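Murlow Season One box set: review
Posted by Nkechi Okonkwo, 2019-11-07

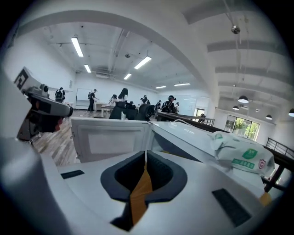

The show

Murlow is a slice-of-life anime set in a seaside town called Sendale, where four girls take over a failing noodle shop. There are 12 episodes. Not much happens in most of them, but the characters are easy to like and the humour holds up on a second watch. Episode 4, with the power cut, is my favourite. The last two feel rushed.

The discs

Picture quality is good, with strong colours and no banding that I noticed in the night episodes. The English dub is fine. I prefer the Japanese track. Subtitles are white with a thin outline and get hard to read over the beach episodes, and you can't change them.

Extras

You get a clean opening and ending, a 31 minute interview with director Ferenc Balogh, and an art booklet. The interview is worth your time. The booklet is mostly stills.

Price and packaging

I paid full price in October and it has been discounted since. The outer box is thin card and one corner of mine arrived crushed. Bineo replaced it within the week.

Good for fans. Everyone else should stream a few episodes first.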